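Search this site
Search for: Go

Under-14s: end of the March block

We finished the indoor block on Thursday with a loss to Clerkent, 25 to 21 in the deciding set. I thought we would go down in straight sets, so I was fairly pleased. The girls were less pleased, and most of them were quiet on the coach home.

Serving is still the main problem. I had Floarea Zamfir keep the sheet again and we put 84 serves over the net across the whole match, which is better than February, but too many of them were soft ones down the middle. Clerkent's back row didn't have to move for those. I want two more serving sessions before the outdoor season, both of them with targets on the floor. 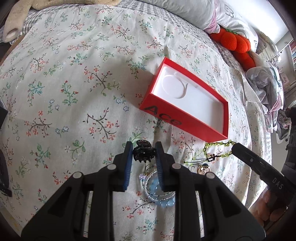 Floral print, coral sprigs and small blue flowers.

Passing was better. We went back to a line of three in receive instead of four, and it suited us. The two younger ones on the left talked to each other all evening, and I didn't have to shout at anyone to call for the ball. The middle went quiet in the third set when the score got close. I should have used a time-out sooner than I did.

Next up is Baek at their place. The hall has a low ceiling at one end, so high passes are going to hit the lights and we'll practise keeping them flatter. After that there is a free weekend, then the Floltulano tournament, which is a long day with an early start. Parents, please let me know about lifts by Thursday. I can take three in my car and the kit bag goes in the boot.

Training is at the usual time. Knee pads, please, and a full water bottle.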